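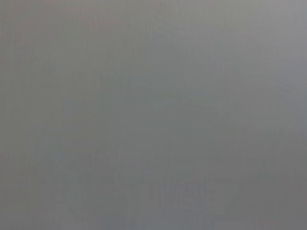
Kalier cell support forum: Installation and maintenance
Thread: Cleaning interval for the wrist camera window

Molow_Stores
How often should the protective window over the wrist camera be cleaned on a cell that runs two shifts?
Once per shift, at the handover, with a dry lint-free cloth and with the arm in its service position. A wet clean with the approved fluid is required at the end of each week.
The above is the wording of our present site instruction. It was written when the cell handled cartons only. We now also pick bare castings, and I have been asked to confirm whether the interval remains suitable before the instruction is reissued. I should be grateful for the views of other sites.

prusska_maint
Our site operates the same arm and gripper. We moved to a clean every 65 picks when castings were introduced and have kept to it. The count is held in the cell controller, which stops the arm at the service position and waits for the operator to confirm. Handover cleaning was not sufficient for us. The oil film built up well before the end of the shift and the part locator began to reject good parts.

cellkeeper
I must disagree with the previous reply. A stop every 65 picks is a considerable loss of running time, and each wipe carries a risk of scratching the window. We replaced three windows in one quarter under a similar rule, all of them with fine scratches from grit caught in the cloth. We now clean at handover only and have fitted an air knife beside the camera bracket. The supply is dry and filtered, and it runs for two seconds after each place move.

prusska_maint
The air knife is a fair suggestion for dust. It did little for oil at our site and in one position it drew mist towards the lens housing. I would also ask which cloth was in use when the windows were scratched. Ours are single-use and are kept in a closed box on the cell door.

cellkeeper
They were washed cloths from the general store. I accept that this may have played a part. I maintain that a fixed count is the wrong measure, as the state of the window depends on the parts and not on the number of them.

Kumarasinghe_Service
May I draw attention to the focus setting, which has not been mentioned. Before any change is made to the cleaning interval, please check that the lens locking screw is tight. A lens that has crept gives a soft view that no amount of wiping will improve, and we have attended several calls logged as a dirty window where the screw was loose. The check is as follows.
Move the arm to the service position and isolate the gripper air.
Place the test card in the holder and run program 508.
Record the sharpness value before cleaning and again after cleaning.
If the value does not rise after cleaning, check the screw and refocus on the card. Repeat the hand-eye calibration before returning the cell to automatic running.

Molow_Stores
Thank you. Is the sharpness value kept anywhere by the controller, or must it be written down by hand?

Kumarasinghe_Service
It is shown on the pendant and is lost at the next power cycle. Most sites use the paper sheet in the cell folder.

Molow_Stores
The check was carried out this morning, 8 June 2026. The value rose after cleaning and the screw was found tight, and so the window was at fault. We shall trial a wipe at mid-shift as well as at handover, with single-use cloths — the air knife will be considered separately, as it requires a change to the guarding. The previous instruction remains in force on the carton line.

cellkeeper
That seems a reasonable course. Please post the sharpness values from the trial when you have them, including those from the night shift.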